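4.2 Slot conflicts in community costume packs

We examined 2,272 support threads posted by users of Plillden, a mod loader for the platform fighter Luletti. Each thread was assigned one primary cause by two coders, Iyengar and Thevar. Threads without a load log were kept if the poster listed the installed packs. Slot conflicts, where two packs write to the same costume index, were the primary cause in 65 percent of threads. 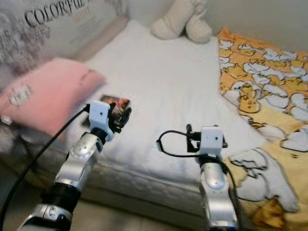
Figure 3. Two-arm setup with a small card on a white bed covering.

The base game reserves eight indices per character. Plillden extends the table to 15 but does not rewrite the menu icon list, so a pack placed above the eighth index loads its model and shows a blank icon. Users often reported this as a missing costume. In 83 threads the poster had reinstalled the game before checking the index file.

Salian, the older loader, handles the same case differently. It reads packs in alphabetical order and keeps the last entry written, and no warning reaches the log. We coded these cases as silent overwrites and report them separately in Section 4.4. Packs built with the Rumov converter carry a fixed index in the header, and renaming the folder has no effect on them.
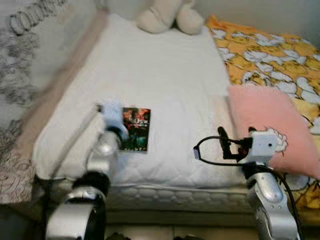
4.3 Coder agreement

Disagreements were mostly between slot conflict and damaged archive. Both coders reread these threads in February and settled each label by discussion.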